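Grumia forum archive, data card

Status: mostly done. v2 of the dump, v1 had broken dates, please delete it if you still have it

What it is

Text dump of the old Grumia board, the one for people building and wrecking small hatchbacks out of Gornham. Board went read only, hosting runs out in August, so I pulled what I could. 528 threads. Build logs mostly, plus meet planning, for sale, and a lot of arguing over ride height.

What's in the folder

threads/ one text file per thread, oldest post first
index.csv thread id, title, section, post count
members.csv handles only. No emails, no real names, stripped those
missing.txt 77 threads that 404'd or came back half empty

Sections

Builds, Meets, Track, Wanted and For Sale, Off Topic. The Kirkegaard subforum (people running the Kirkegaard coilover kit) got merged into Builds at some point and I kept it that way. If you need it seperate, search the titles for "KG".
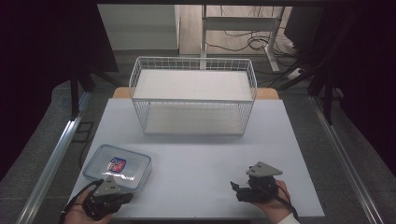
Memmont wrote in to say the Kirkegaard threads were never merged properly, half of them went to Off Topic by mistake, and that anybody counting builds from index.csv is going to come up short. Also that the long thread on rear camber is in there twice under two ids.

Fair. Checked the camber one, it is a duplicate, ids left alone for now so old links still match. Off Topic needs a pass by hand. On the list.

Known problems

- Quotes inside quotes lose their nesting after the second level
- Smilies came through as codes, :burnout: and so on. Left them
- Photos in build logs were hotlinked from hosts that are gone. You get the url and nothing else
- Post times are server time, and the server clock was off by an hour for part of it. Not fixed
- 20 threads have the last page only. Marked PARTIAL in the index

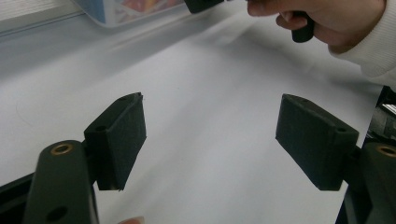 Using it

Plain UTF-8, open it in anything. For sale posts have prices in them, do not treat those as real numbers, people edited them to zero after selling. Torque specs and alignment settings are whatever some guy typed at 2 am, check a manual before you touch your car.

Removal

81 posts already taken out because the poster asked. Want yours gone, send the handle and thread id and it goes in the next version. No need to explain why.

License

Posts belong to whoever wrote them. Index and scripts, do what you want.

To do

sort Off Topic
drop the duplicate id
find out if anyone saved the meet calender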